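Written Practice for Hand-Held Grippers

Bistura has issued a revised code of practice for staff who record handling tasks with hand-held grippers. Thịnh Tăng, who led the drafting, discussed its contents with this bulletin in December.

“A rule is of use only if the operator can apply it at the table,” he said. The code runs to 49 clauses, of which four concern the fingers alone.

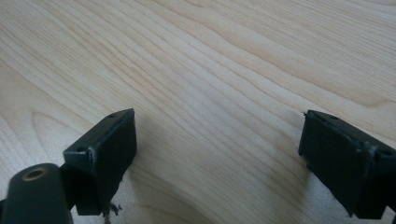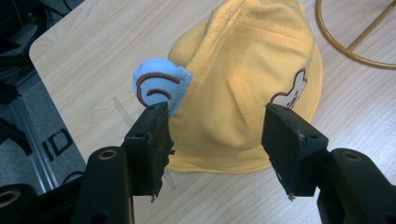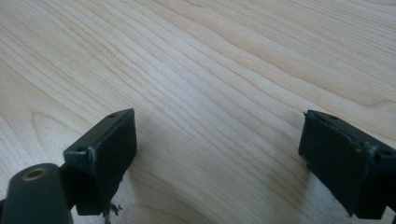

Fingers open, pads showing wear at the edges.

Koltico asked during the consultation whether worn pads should be replaced on a fixed schedule, and suggested that 2000 grasps would be a sensible limit. Mr Tăng did not accept the figure. “Cloth and metal do not wear a pad at the same rate,” he said. “We ask for an inspection before each session, and the result is to be entered in the log.”

The code also requires that loose fibres be removed before recording begins, and that both screws on each pad be checked by hand. Sessions are limited to 90 minutes — a clause that drew more comment than any other.

Asked whether smaller sites could meet these terms, Mr Tăng said that the log had been cut to a single page at their request. “They may keep it on paper,” he added. “It must be signed by the person who held the tool.”

The code applies at Tronley from the start of the next recording period.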